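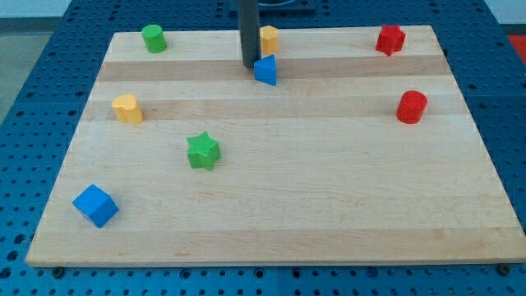 Blandine Jacquet did not plan to become a maker of kitchen boards. She studied accounting, and for 13 years she kept the books of Roussel, a furniture company in Seltuldale that made tables and beds. When the company became smaller, she was offered a choice between a new office far away and some money to leave. She took the money. With it she rented the back half of a former bakery and began to glue wood. A board from pale strips, with one darker band running across it and a few very small knots, is the kind of thing she can talk about for a long time. "People ask me if the dark strip is a mistake," she says. "I tell them the tree did not make a mistake. The tree was only living."

We met in June, at seven in the morning, because she likes to work before the street becomes warm. Her workshop is named Prirnance, a word she made up with her sister during a long drive. It has no meaning. She says she was tired of names with "wood" or "oak" inside them, and she liked that the computer did not know it.

I asked her first why a board is made from strips at all, when a single wide piece looks more natural. She took a pencil and drew the end of a trunk on a paper bag. "A wide piece wants to bend," she said. "In winter, with the heating, one side becomes dry before the other. Then you have a boat and not a board. With strips, each one pulls a little in its own direction, and together they stay more or less quiet."

For her boards she uses mostly maple, which she buys from a sawmill on the other side of the valley. The color changes a lot, even inside one tree. The outside is cream and the part near the center can be almost the color of tea. At Roussel, she remembers, the workers sorted the strips by color and the dark ones went into places where the customer would never look, such as the back of a drawer. "I saw this every week, in the numbers. There was a line in my book for wood that was good and strong but not pretty. It was an expensive line. It made me angry, and I was only the accountant."

So now she does the contrary. She lays the strips on her bench and moves them for a long time before she opens the glue. Sometimes the dark one goes in the middle, sometimes near the end. Her only rule is that two knots should not be neighbors.

The first year was hard. She sold 31 boards, most of them to people who already knew her. Three came back. The glue had opened on all of them, and for some weeks she did not understand the reason. An old colleague from Roussel came to look and asked what temperature she had in the room at night. "I had no idea. I was sleeping at night! He laughed at me very much." It had been too cold for the glue. She bought a small heater and a thermometer, and she replaced the boards without asking for money.

Today she has a bigger customer, the kitchen shop Hondix, which orders 12 boards at a time. I wanted to know if this changed her way of working. She thought about it and then said yes, a little. The shop asked her for boards that all look the same, and they had a discussion which lasted most of the spring. In the end the shop accepted that the size will be the same and the colors will not. "They put a small card next to the boards to explain it. I wrote the card. They made it shorter."

About the care of a board she is less strict than I expected. She washes her own with warm water and normal soap, and she stands it on its side to dry. Oil is good, she says, but most people use too much of it and then the board is sticky for days. The dishwasher is the only subject where her voice becomes loud. "One time is enough. After one time you can bring it to me and I will cry, and I will not repair it."

Does she miss the office? She misses the lunch, she says, and the chairs. She still does her own accounts on the first morning of each month, with the same type of green notebook she had at Roussel, and there is no line in it for the wood which is not pretty. The short pieces become trivets. The shorter ones she gives to the neighbor, who has a stove.

Before I left, she was already looking for a clamp that she had put down when I came in. We found it under the paper bag with the drawing, and she gave me the bag to take home.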